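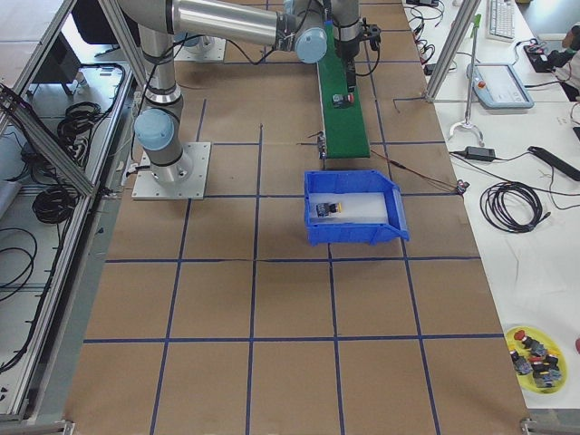 Loose switches are my least favorite thing to store. They roll, they hide under stuff, and every single one looks like the one you just picked up. I ordered a mixed lot of 700 from Voltov back in August and for weeks they lived in the shipping box, which meant that finding a red one took longer than wiring it. So now I work off a plate. The round yellow one on the side table is my "still to do" pile, small push buttons only, and anything I've dealt with goes in the blue bin at the end of the belt.

Why a plate? Low rim, easy to grab from, and yellow is impossible to lose on a messy side table. I tried a cereal bowl first and kept fishing around in the bottom of it like the last pickle in the jar.

The white lining in the bin was the other big change. Black parts in a bare dark bin vanish! Put something white under them and you can see the colored bits right away. I cut mine from packing leftovers with a bread knife (sorry to the bread knife).

Ok, the table. People keep asking about the paper. It's just brown kraft paper off a roll, 51 cents a foot at the place near me, pulled tight and taped down. When it gets grubby I tear it off and put down new. I used to have a rubber mat from Ingvarsson and it was lovely until I got flux on it, and then it was sticky forever.

The blue tape lines took me one evening and 2 rolls of tape. Each rectangle is a parking spot. Bin goes here, tools go there, and if something is sitting across a line I notice it. I don't always fix it, but I notice it. 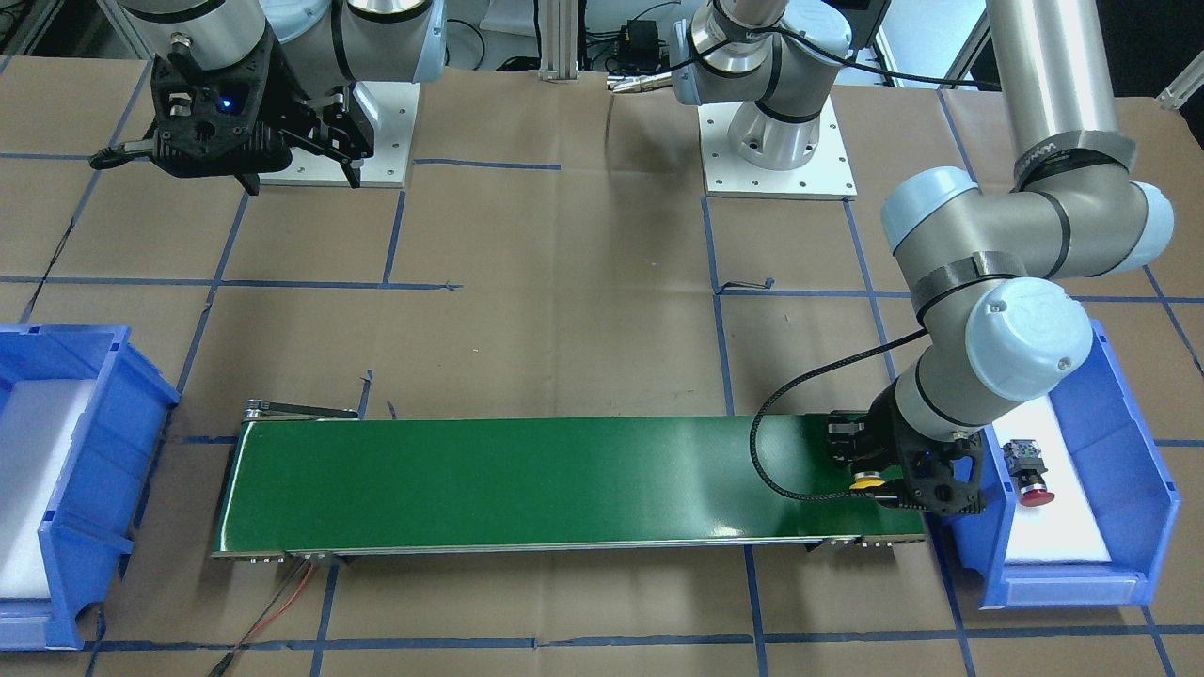 Blue tape on kraft paper, wobbles included

I did the long strip first and measured everything else from that. Good plan, except I stopped measuring after a while and started eyeballing it, so the columns wander. Where strips cross I just lapped one over the other. If you want it neat, snap a chalk line first. I did not want it that neat.

Also, zip tie ends. Trim one, and the little black snippet shoots off somewhere, and black on brown paper is easier to find than black on a gray bench, but you still have to look. I keep meaning to put out a cup for scraps. Keep meaning to.

Bins: I went with the blue Plokorberg ones because the front is open and sloped and my hand fits in without knocking it over. The Brevmont ones stack better but you have to reach straight down into them, and I hate that with small parts. Two has been plenty so far.
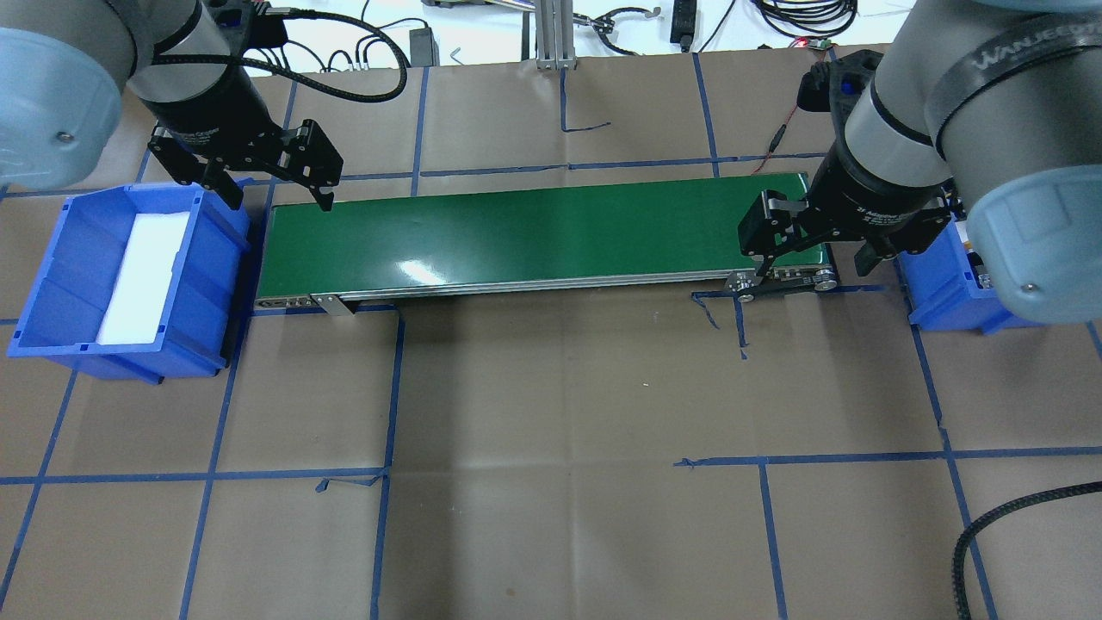
Glenys Tautahi wanted to know if the paper doesn't bunch up once you start sliding full bins across it. Hers always ripped at the corners, she said, and she'd gone back to an old bedsheet.

Glenys, yes, a bit! Pick the bins up to move them, and tape the whole edge of the paper, all the way along. Corners alone won't hold. A bedsheet would drive me nuts, the legs on the switches would snag in it.

Progress report for anyone still reading: I did 37 switches last night before I got hungry. More after dinner tonight, and I still have to label the bins. Masking tape and a marker will do.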